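A score of 1,000 hides the bad runs

Our kitchen policy passed 1,000 simulated runs at Grekuvbridge before it failed on a real counter. The arm closed its fingers early, short of the vegetable, then kept pushing down as if it had a grip. Marleny Salazar hit the stop after 3 seconds. The wrist joint was damaged and the arm was out of service for 7 days.

The report blamed the force limit, which had been set too high. I think that lets the rest of us off too easily. The early close was already in the simulator logs. We scored each run on where the food ended up, so a run that closed early, backed off and tried again counted the same as a clean one. 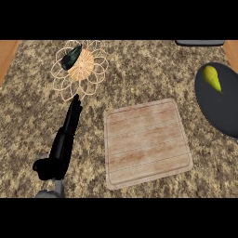
Oluwaseun Afolabi wants a second set of 1,000 runs with the objects moved. Fine, but more runs under the same scoring will tell us the same thing. I would fail any run where the fingers shut before contact, even if the retry works. Our pass rate will drop - probably by a lot - and the Videdari people will not like the new chart. They should still get it before the arm goes back on a counter with a person next to it.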